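Desk Cubbies, Second Floor: The Gallery

Verna Tillman asked me to put up a page on the new desk cubbies at Serville, and since I was the loudest voice against them in September, I suppose this is fair. For anyone who missed the argument: the old long tables went out and we got 40 of these pale wood-grain boxes from Gurer, each with a back and two sides, each meant to give one person "a settled place to work." That phrase is from the brochure. I have worked in a lot of places and I don't recall a brochure settling me anywhere.

The claim is that a cubby cuts down on noise and clutter. Noise, I'll wait and see. On clutter I have my doubts. A box with three walls looks to me like a thing that collects clutter. Kedir Mersha had a coffee cup, two chargers and a stapler in his by lunchtime on the first day, and Kedir is one of the tidy ones.

Anyway, the pictures. Same cubby, one of the ones people have started dressing up.

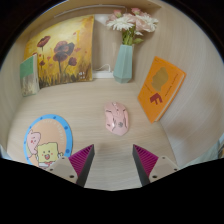

Pink mouse on bare desk, round mat off to the side. Gaming-style shell, for spreadsheets.

I'm told pink is cheerful. Fine. What I don't buy is the idea that an angular mouse makes anyone faster. Amanuel Araya swears by his, and I have watched him lose the same file three times in an afternoon with it. The plain gray ones from the supply closet have a wheel and two buttons, and so does this one. If there is a difference beyond the shape and the color, I'd like somebody to show me, preferably with a stopwatch.

The mats are another matter. A round mat takes up a good piece of a small desk and gives you less room to move at the corners than a square one would. Desta Berhe says you never use the corners. I use the corners. We went back and forth on this for most of a coffee break - neither of us moved an inch.

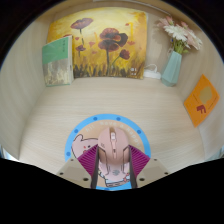
Then there's the question of decorating. The rule from Negussie, who supplied the guidelines along with the floor plan, is one personal item per cubby, no larger than the back panel. One item! Mihret Sisay asked whether a mouse mat with cartoons on it counts as an item or as equipment, and she has yet to get an answer. My own view is that if you give people three blank walls the color of a cracker, they are going to put something on them or against them, and a painting of poppies does nobody any harm. I will even admit it helps. I still wouldn't have paid for the walls.

More pictures when the first-floor cubbies are in, assuming they arrive. Gurer said September for those too. If you want yours on this page, leave a note at the front desk with your cubby number, and clear out the cups first.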